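Marking out place zones on a shared bench - what are your rules?
Manipulation & Small Arms > Good Practice

okport_bench
Posted in March
We have two shifts using the same tabletop setup at Okport and they have drifted apart on how they run it. I'm trying to write one page of rules that both will sign. The task is simple block moving, small cubes into an outlined rectangle on a white top. Draft so far:

1. Zone outline is a thin dark line, closed on all sides, checked at start of shift.
2. Nothing on the top except the blocks in use.
3. Gripper fully open before the arm comes down toward a block.
4. Arm goes back to the same start pose after each run.
5. Any run where a person reaches over the top is thrown out. 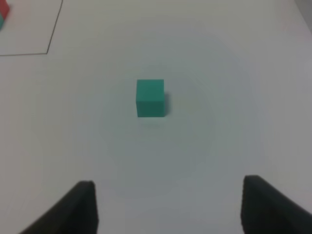
The one causing trouble is rule 2. One shift leaves the placed blocks in the zone and keeps going with the next one. The other shift clears the zone after every placement. Shireen Ntuli runs the second shift and wants clearing written in as mandatory. I can see it both ways and would like to hear what other places do.

grevamico_tech
We clear every time. If the zone already has blocks in it, the run isn't the same task anymore. The arm has to avoid what's there, or stack, and your success rate stops meaning anything. I would put it in the rules and be done.

zulu_arm
Disagree. Real use has a zone that fills up. If you only ever run with an empty zone you get something that works with an empty zone. What you need is a rule that the starting state is written down, and then either shift can do what they like.

grevamico_tech
"Written down" is where it falls over. We tried that. People log it for the first week and then they copy the line above.

zulu_arm
Then make it part of the run name so they can't skip it. Ours start with the number of blocks already in the zone. 0 through 4, and at 4 you clear. It takes no time at all.

s_tangen
I wrote the bench rules we use at Arnolness, so a few notes on the draft.

Rule 1, say what line. Width, color, and whether it's tape or marker. We had one bench with tape and one with marker and the tape lifted at the corners after a while. Also say how far the line should be from the edge of the top. Ours is 8 cm minimum.

Rule 4 is good but add a check frame with no block out, taken from the start pose by the wrist camera. Compare it against the one from the day before. If the corner of the outline has moved, stop and find out whether the top moved or the camera did.

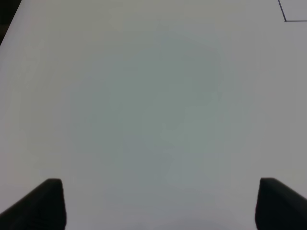
Look at the shading too when you compare. A plain white top picks up soft patches from the room lights and the arm itself, and you want to know what your normal looks like before somebody swaps a lamp. We keep 40 of these per bench and delete the oldest.

On clearing, I'm closer to zulu_arm. Fix it per batch, not per bench. A batch is either cleared or filling, and you don't mix them.
- Sigrun Tangen

okport_bench
Per batch could work. Shireen's worry is the in-between case, where a run fails, the block ends up half over the line, and the operator nudges it in by hand and carries on. Then the next run starts from something the robot never did.

grevamico_tech
Right, and that's a bigger problem than cleared or not cleared. No hand fixes inside a batch. Mark it failed and reset the whole top.

zulu_arm
Agree on that one.

pallet_dan
Does rule 5 cover it already? Reaching over the top to nudge a block is reaching over the top.

okport_bench
It covers the run, not what happens between runs. I'll split it into 5a and 5b.

Revised version of the part we were arguing about:

2a. Batch is declared cleared or filling before the first run.
2b. In a filling batch the count in the zone goes in the run name. Clear at 4.
2c. The next block goes outside the outline, with open table between it and the fingers at the start of the approach. 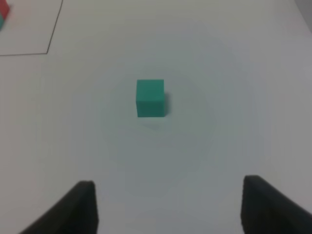 5a. Reach-in during a run, the run is thrown out.
5b. Reach-in between runs only to clear the zone or set the next block. A block on the line counts as a fail and the top is reset.

Both shifts have seen it. Shireen is fine with 2a as long as 5b stays in.

s_tangen
Put the check frame in as its own rule or it will get forgotten. Otherwise I'd use this.

grevamico_tech
I still think filling batches should be a separate task with a separate name, but 5b fixes most of what bothered me. How are you defining on the line? Any overlap, or more than half?

okport_bench
Any overlap, judged from the side camera. The wrist view is too soft up close to call it.

zulu_arm
We go with more than half. Any overlap will fail a lot of runs you would be happy with.

okport_bench
Probably. I'd take that over two shifts judging it differently. Will try it for a month and post the numbers.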